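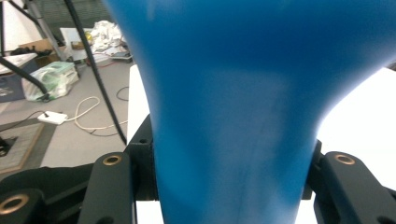 **2 March 2026 — visit to Akeo, demo day**

Got back late and want this down before it blurs together. Hanneke Kuipers met us at the door and ran the whole demo herself, which was great, as she also wrote most of the gripper control code and didn't mind being interrupted (I interrupted a lot).

Main thing they showed is how they teach grasping with hand-held grippers. A person does the job with the tool in hand, the camera on it records, and the arm learns from that. I knew this on paper. Seeing how fast it goes is something else! Hanneke did 20 grasps in the time it took me to find a clean page.

My turn came early. First impressions of the tool:

- lighter than I expected, wrist was fine even after a long go
- the linkage is really smooth, no slop I could feel at the fingertips. Brass bushings at the joints. I want to try that on ours
- you squeeze too hard at first. Everyone does, she says. After a few tries you start to feel when the pads have settled

Big rounded and flared shapes are the fun part. They slide toward wherever the taper lets them go, so you have to pick your height on the stem before you close. Go too high and the flare pushes the fingers open again.

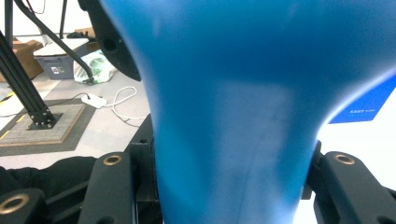 *Gripper closed on the stem, below the flare.*

I asked about lighting, given how much trouble we had at Kragh with shiny parts. Their answer is to leave the room the way it is — cables on the floor, boxes, bags, bright walls, all of it — and let the training deal with the mess. I came in a skeptic on this and left half convinced. The Braltlow set they trained on has 477 recordings, and Hanneke said the untidy ones helped more than the staged ones. She offered to send the split so we can check it ourselves. Yes please.

Then the two-gripper part, which I liked best of the whole day. One tool holds the piece around its sides and the second comes in from the top. It's a lot like threading a needle with someone else's hand. The trick is to keep the holding side completely passive: no helping, no leaning in to meet the other one. I helped every single time.

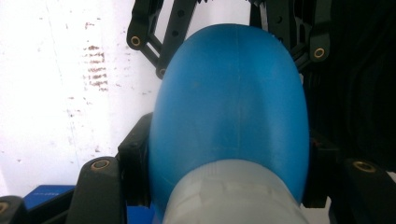 Once I quit doing that, the approach got much easier and I could think about the angle. Coming straight down on a dome is hard to judge from the tool's camera, and a slight tilt gives you a better look at where the crown is. Hanneke tilts by habit and hadn't written it down anywhere, so now it's in her notes too.

Talked over coffee about the pads. They tried softer ones from Skulico for 2 weeks and went back to flat and stiff. The soft ones held fine but hid small slips, and then the recordings looked cleaner than the grasp really was. Good point, and it may explain our odd runs last spring.

To do:

- [ ] ask Hanneke for the Braltlow split and the pad drawing
- [ ] price bushings for two sets of fingers
- [ ] print one finger pair with a longer reach
- [ ] record 50 grasps on our own tapered parts, room left as is
- [ ] try the tilted approach with two people, then swap roles

She's happy to have us back later in March if we bring our own parts. I'd go tomorrow.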